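I went to see the woman who plans the equipment spending at Follel expecting a chat about robots, and what I got for the first half hour was spreadsheets. She'd made a pot of tea and had the budget open before I'd got my coat off.

Follel makes up kitchen tool sets for hotels and canteens, and she has been trying to get a robot arm onto the packing benches for the best part of two years. "Everyone asks me what the arm costs," she said. "The arm's the easy bit. I can get you a price for an arm by teatime. Ask me what the fingers cost, or the bench, or the bloke who comes out when it stops."

The fingers are where her figures start to wobble. She has two quotes for a gripper, one from Skilon and one from Cormier, and they don't cover the same things. The Skilon one is £3,899 with a pair of parallel fingers included. Cormier came in lower on the gripper itself but wants £442 for every set of fingers after that, and she reckons she'd need four sets in the first year.

"So which one's cheaper?" I asked.

"Depends how many different handles we pack," she said, and laughed. "Which depends on sales, and they won't tell me till August!"

Long thin things are what worry her most. Spoons, skewers, anything with a narrow handle. She wants to know how far a handle will lean once it's held near one end, and whether you can still get it into a slot in a tray if it does. That's why a chunk of this year's money has gone on simulation before anything gets bolted down. 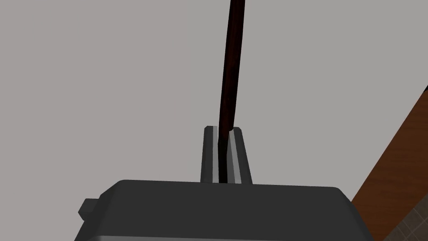

The simulation licence is from Grukach and it runs for 17 months, an odd number that she haggled for so it would carry her past the next budget round. I liked that a lot. She was less pleased with herself over the training days, which she forgot to put in and had to find from the maintenance pot.

I wondered if her bosses minded paying for something that doesn't pack a single box. "They did at first," she said. "I told them we'd bought a labelling machine years ago without trying it and it's still under a sheet in the back. They went a bit quiet after that."

What would she do differently, if she was starting again? She had a think, and topped up my tea (I'd not asked, but I wasn't going to say no).

"I'd write down the jobs first. Every item, how long it is, how thick, where it's got to end up. We rang suppliers before we had that list and they all quoted for whatever they fancied selling us. And I'd ask what's left out - guarding, cables, delivery, all that. Get it in writing."

She hasn't picked between the two grippers yet. Both suppliers have been sent the same list of handles and asked to price it again, and she's keeping a bit back for spare fingers whichever way it goes. The arm itself she'll order last.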